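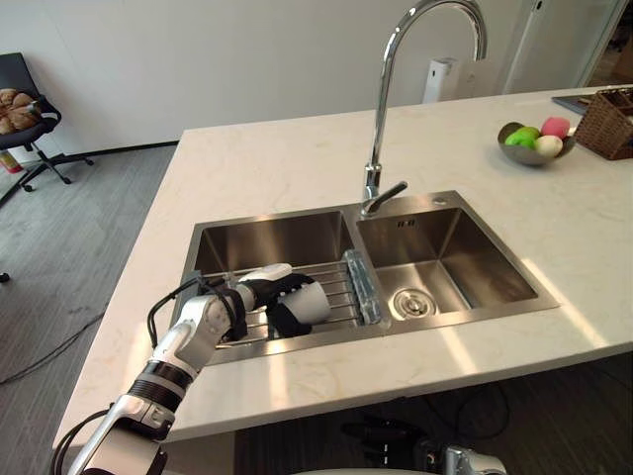
The kitchen at Camargo has been finished for a week, if you take the word finished the way builders do. Sowmya Reddy and I have shared the house for longer than either of us planned, and for most of that time the old kitchen was a brown corridor with a cooker at one end and a grudge at the other. What we have now is an island, and what the island mostly has is the sink. We argued for a month over one basin or two. Sowmya won, so there are two, with the left a little bigger than the right, and a tap between them tall enough to fill a stockpot neither of us owns. The lever sticks out on the right-hand side. I am left-handed and was consulted on this, in the sense that I was told.

This page is for the people who kept asking how it was going and then changed the subject when we answered. It's short. The long version has the damp in it.

Vimala Subramaniam
24 October 2021

The worktop

It cost £1,466 cut, polished and fitted, and I can recite that number in my sleep. The pattern is marble, pale, with the sort of faint veins that look restful in a showroom and at home turn out to be extremely good at hiding breadcrumbs. You find them with your sleeve. Sowmya wanted dark green. I still have the sample, which is the size of a playing card and which she moves to a different spot in the house whenever she feels the subject has gone quiet.

The rounded edge was extra. We had it done after Malathi Varma, who is my aunt and has opinions on corners, walked into the square one on display at Senholm and said a word I hadn't known she knew.

The tap

£195, from Jamel, after a cheaper one arrived in a box clearly packed by someone in a temper. Chrome, one lever. It took me two days to stop reaching for a second one. Guests reach for it too, so I've stopped feeling bad.

Nelu Toma fitted it in an afternoon and spent the rest of the day looking at our old pipework, in silence, the way people look at a car after an accident. He did the drains as well. If you need a plumber, he's booked until March.

The rack

A row of metal rods that rolls up like a sushi mat and lies across the left-hand basin. I was against it. I had a perfectly good plastic drainer with a cutlery pocket, and I'd like it recorded that the drainer was put out for the bin men while I was at work. The rack is better. It takes up none of the island, and tall clear things will stand on it if you lean them up against the divider end. Mugs are less happy. Put one down at the wrong angle and a handle slips between the rods, and then you have to have a conversation with it.

The rule is that whoever cooks doesn't wash up, and whoever washes up doesn't put away. Under this system nothing has ever been put away. It all lives on the rack, and when we need a bowl we know where it is.

The white tub

Nghĩa Hồ sent a box of kitchen things when he heard the work was done, with a card that said only "for the island". Most of it explained itself. One item was a white tub with a pale grey end and a round sticker in the middle, printed in tiny type, with Chinese characters along the top and a barcode. None of us in the house reads Chinese. Nghĩa doesn't either, as far as I know, and when I rang him he said "oh, that one" and asked how the floor had come out. It now has its own place in the cupboard and is referred to as the guest.
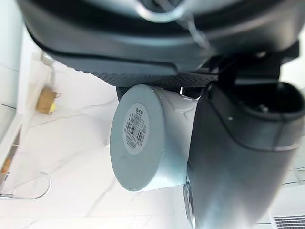

Still to do

The cupboard doors. They're white, they're hung, and one of them comes open by itself during dinner. Nelu says it's the hinge, and the man who fitted the hinge says it's the floor.

The shelf over the window, which is from Zirkholm and came to £611 with the brackets. It is leaning in the hall. We've both got used to walking round it, and the cat sits behind it as though it had been bought for her.

Somewhere to put the sponge. Sowmya has found a little steel holder that clips over the divider between the basins. I say it will fall in. We're waiting for it to be delivered so that one of us can be unbearable.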